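Old desktop: keep it going, or give in and buy a new one?
Skolla Community Help > Home & Household > Money and Stuff
Posted Tuesday, September 17, 2024

Ulla Huttunen

I have a desktop computer that is 10 years old. It lives under a desk in the hallway and takes long enough to start up that I have gotten into the habit of pressing the button and then going to make coffee. I don't mind this much. I would be making the coffee anyway.

What I do mind is that it has started freezing when I have more than a few things open, and last week it told me the disk was nearly full, in the tone of someone who has mentioned it before. I use it for email, the household budget (I'm on Wumum, the old version, which I bought outright and will be buried with), scanning letters, and a very large number of photographs of a dog. No games. No video editing, unless you count turning my phone videos the right way up, and I have mostly given up on that too.

I took it to the repair place in Odport and they quoted me $392 to "refresh" it. The sheet says new drive, more memory, cleaning, data transfer and something called a wellness package. I asked what was in the wellness package and the young man said it was mainly peace of mind. My nephew says $392 is insane on a machine that old and I should spend $1000 on a new one and be done. My nephew has never in his life spent $1000 of his own money, so I take this with salt.

So: is it silly to put money into it? If not, is $392 a fair price? And is there anything on that list a reasonably careful person could do herself? I own a screwdriver and have put together a great many bookcases, most of which are still standing.

Urho Salminen

Buy a new one. Old computers are slow because they are old. You wouldn't put a new engine in a car that age.

Masaru Amano

People put new engines in cars that age all the time, but let's leave Urho to it.

I'd split your problem into pieces, because the quote is doing the thing quotes do and stacking cheap items together until they look like an operation.

The drive. If the machine really is 10 years old and nobody has touched it, there's a good chance it has a spinning hard drive in it. Swapping that for a solid state drive is the one upgrade that people notice right away. Programs open when you click on them. You may have to find another excuse for the coffee. It also deals with the full disk, assuming you buy one bigger than what you have. Check what you have first! I once helped a neighbor "upgrade" to a smaller drive and we both had to pretend we'd meant it.

The memory. Look up how much you've got (it's in the system settings, under About or something equally modest). If it's four gigabytes, that would explain the freezing. Eight is fine for email and a budget, sixteen is comfortable. Older memory tends to be cheap because the only people buying it are people like us. You do have to get the right type. Write down the model of the computer and look up what it takes, and don't buy anything because it "looks like the same size."

The cleaning. Free. Can of compressed air, open window, an old shirt.

The data transfer. Skip the person, do it yourself with a cloning program, or take the opportunity to start clean and copy back only what you want. With the dog pictures I'd copy everything to an external drive before you do anything whatsoever. Do that tonight. I mean it. If the current drive is the original one, it owes you nothing.

The wellness package. No.

As for whether you can do it: you've built bookcases, and a desktop is friendlier than a bookcase in that the parts usually only go in one way and there are no leftover dowels to lie awake over. Shut it down, unplug it from the wall, hold the power button in for a few seconds to drain whatever's left. Lay the tower on its side somewhere with more room than the hallway and take off the side panel. Touch bare metal on the case before you touch anything else. Take a picture with your phone before you unplug a single cable, and another one after, and be prepared to look at both of them for quite a while.

Memory goes in the long thin slots near the processor. There's a clip at one or both ends; push it back, line up the notch, and press straight down until it clicks. It takes more force than feels polite.

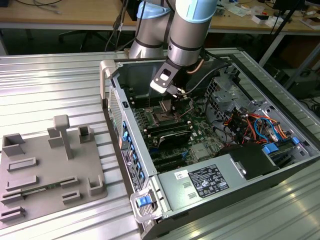 Oona Ikonen wrote to me after I posted the first half of this, to say that the "straight down, harder than you think" advice needs a footnote: if it won't go, stop and check the notch before you lean on it. She is right. She also thinks Ulla should replace the little round battery on the motherboard while the case is open, as it costs next to nothing and on a machine this age the clock may be about to start believing it's some other year. I'd forgotten about that one. Add it to the list.

Now the money. A decent drive and a pair of memory sticks should come in a long way under the quote, even if you throw in the canned air and a coin battery. What you'd be paying the shop for is mostly labor, and I don't begrudge them that, they have rent too. If you'd sooner not open the thing, go back and ask for the drive and the memory only, itemized, with the parts prices on their own line. Then say nothing for a moment. It's remarkable what falls off a bill in a silence.

One thing that should change your mind, if it applies: the operating system. A machine that age may not officially be able to run the current version of Windows, and the version it's on now stops getting free security updates in October of next year. For something you do your banking on, that matters. So before spending a cent, find out what you're running and whether the machine can go any further. If it can't, you're choosing between a cheap upgrade that buys you a year, a different system altogether (there are free ones that run nicely on old hardware, but your old Wumum might not come along), or a newer machine.

And if it does come to a newer machine, $1000 is your nephew's number, not yours. For email, a budget and a dog, I'd look at an off-lease office computer. Companies turn them over every few years and they end up with refurbishers, dull as a filing cabinet and built about the same. You should have plenty of choice under $400, with a warranty if you pick your seller. My own is a gray Pelkonen that still has somebody's inventory sticker on it. I have never been able to get the sticker off and I now think of it as trim.

Urho Salminen

That is a lot of words to say buy a new one.

Ulla Huttunen

Thank you, Masaru, and thank you too, Urho, for your brevity.

I have copied the dog to an external drive. It took the entire evening and I stopped twice to look at him as a puppy, which did not speed things up.

It has four gigabytes. I also checked for the Windows update and was told, quite curtly, that this PC does not meet the requirements. So I suppose I'm in the category you were worried about. What would you do in my shoes? I'm now reluctant to pay the shop anything, but I'm also not keen on learning a whole new system at the same time as the new version of Wumum, which I've seen, and which has a mascot.

Iida Hakala

Coming in with a slightly different take from Masaru's, though I agree with most of it.

I was in your shoes last winter. I did the memory and the drive on my old one, it ran beautifully, I was insufferable about it for a month, and then I bought a refurbished machine anyway over exactly this update business. I don't regret it, but if I'd checked in the other order I would have saved myself an afternoon and some skin off a knuckle (the edges inside a cheap case are not friendly, wear a long sleeve).

So in your place I'd go straight to the refurbished one. Things to ask the seller:

Does it run the current Windows, officially, and is it already installed and activated?
Is the drive solid state, and how big?
How long is the warranty, and who pays the postage if you use it?
Has it got the right socket for your monitor? Mine didn't. The adapter was cheap but it was a Saturday and I was not at my best.

Before you buy, find your license key for the old Wumum. Look in your email under the word "receipt" and then under the word "thank." Make an export of the budget as a plain spreadsheet file as well, in case the old version sulks on the new computer. Mine installed without a fuss but I can't promise you anything.

Check your scanner too. Old scanners are the thing people forget. Look on the maker's website for a driver for the new Windows, and if there isn't one, you'll at least know before rather than on the day you have a letter to send.

Don't throw the old tower out right away. Keep it for a month or two until you're sure everything made it over. After that you can wipe the drive, or take it out and keep it in a drawer, where it will join all the phone chargers. The rest can go to electronics recycling. Ours takes towers but wants the cables in a separate bin, and the man there has views on it.

Ulla Huttunen

Found the key. It was under "thank." Ordering one tonight, and my nephew has been informed of the price. He says it's fine "for what I do," so I've asked him to come over and carry it up the stairs.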